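How to introduce a gripper arm on a packing line without losing the people

I write this for shift leaders who get the message "the robot comes in December" and not much more. We did it at Jerstead, on the line where small fittings are sorted and packed. Twelve people work there over two shifts.

1. Speak first with the ones who do the job. Before any drawing is made, stand beside them for a full shift and write down what the hands do. Our list had 51 small actions. The supplier's plan had three.

2. Say clearly which tasks will go and which will stay. With us the lifting and turning went to the arm. Checking the surface, changing the labels and deciding what is scrap stayed with people. Put it on paper and hang it by the clock.

3. Let the operators test in simulation. We used Bitport, and everybody got two hours with it, paid, in the morning when heads are fresh. They should try to make the arm fail. It is easier to do this on a screen than beside a real machine.

4. Look at the gap before the grip. When the fingers stand on both sides of the part and do not touch it yet, stop the program and compare left and right. A small difference can be fine, but write it down.
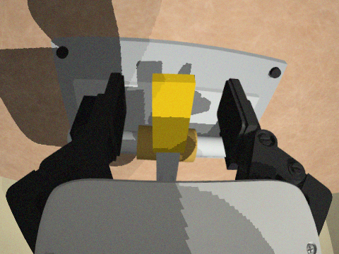 If the difference grows from one run to the next, call the technician and do not correct it by hand - two people correcting in turn will only hide the fault.

5. Change the job titles and the pay together with the work. Our packers became cell operators, but the pay came three months later, and this was a mistake. People remember it.

6. Keep one manual station open. When the arm stops, the shift can still pack.

Filed under: Shop floor > Automation > Guides

Comments (3)

mustine_line2: Point 5 is very true. We are still waiting.

Palletking: How long did you keep the manual station?

Author: We still have it, and it is used most weeks.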